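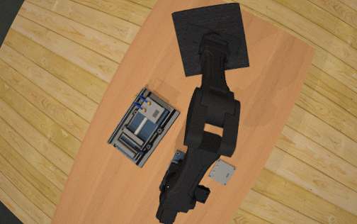 Newsletter > Gerät > Rollen und Schnüre

Stationärrollen nach der Saison: Wartung der Clandov-Baureihe

20. Januar 2026 – von Shiuli Bhuiyan

12 Mal geteilt | 4 Kommentare

Seit Oktober liegen bei vielen Mitgliedern die Spinnrollen im Keller, häufig mit voller Schnur und geschlossener Bremse. Beides ist ungünstig. Eine unter Last gelagerte Bremse verformt die Filzscheiben, der Anlauf wird ruckartig, und bei dünnen Vorfächern führt das zum Schnurbruch. Die Bremse wird deshalb vor der Lagerung vollständig geöffnet. Wer das im Herbst versäumt hat, öffnet sie jetzt und prüft vor dem ersten Einsatz den Anlauf mit einer Federwaage.

Die folgenden Angaben beziehen sich auf die Clandov 740 und die etwas größere Clandov 763. Beide haben denselben Getriebeaufbau, unterscheiden sich aber in Spulenhub und Kurbellänge. Die Ersatzspulen sind nicht untereinander tauschbar, auch wenn die 740er-Spule auf die Achse der 763 passt. Der Hub stimmt dann nicht, und die Schnur baut sich am hinteren Rand auf.

Reinigung: Spule abnehmen, Rotor und Achse mit einem leicht feuchten Tuch abwischen. Kein Hochdruck, kein Eintauchen. Salzrückstände am Schnurlaufröllchen mit lauwarmem Süßwasser lösen, danach über Nacht trocknen lassen. Das Röllchen sitzt auf einem einzelnen Kugellager. Läuft es rau, wird das Lager ersetzt, Nachölen hilft nur kurz.

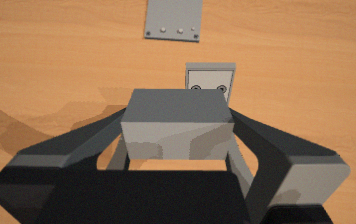
Schmierung: Auf das Röllchenlager kommt ein Tropfen dünnes Öl, ebenso auf den Kurbelknauf. Das Getriebe wird gefettet, nicht geölt. Janaka Amarasinghe verwendet das Fett von Pramanik, das bei Kälte etwas weicher bleibt als das werkseitige. Die Rücklaufsperre bleibt fettfrei – gelangt Fett in das Walzenlager, rutscht die Sperre beim Anhieb durch. Dieser Fehler lag bei zwei der Rollen vor, die im Herbst zur Durchsicht abgegeben wurden.

Schnur: Geflochtene Schnur kann nach einer Saison umgespult werden, sodass der unbenutzte Teil nach außen kommt. Bei einer Füllung von 200 m reicht das für eine weitere Saison, sofern keine Scheuerstellen vorhanden sind. Monofile Schnur wird ersetzt. Beim Aufspulen auf gleichmäßigen Zug achten und die Spule bis knapp unter die Abwurfkante füllen. Zu viel Schnur erzeugt Perücken, zu wenig kostet Wurfweite.

Zur Rute: Die Pernstead-Kombination wird mit der 740 ausgeliefert. Lutfa Howlader hat bei ihrer Rute einen losen Rollenhalter gemeldet. Bitte den Halter bei montierter Rolle auf Spiel prüfen und die Überwurfmutter nur handfest anziehen. Ringeinlagen mit einem Wattestäbchen kontrollieren, an Rissen bleiben Fasern hängen.

Ersatzteile: Röllchenlager und Bremsscheiben für beide Modelle sind über Tandasetti lieferbar, Bestellnummer 124 für den Bremssatz. Sammelbestellungen nimmt Nuwan Rathnayake entgegen, bitte mit Modellangabe vom Rollenfuß.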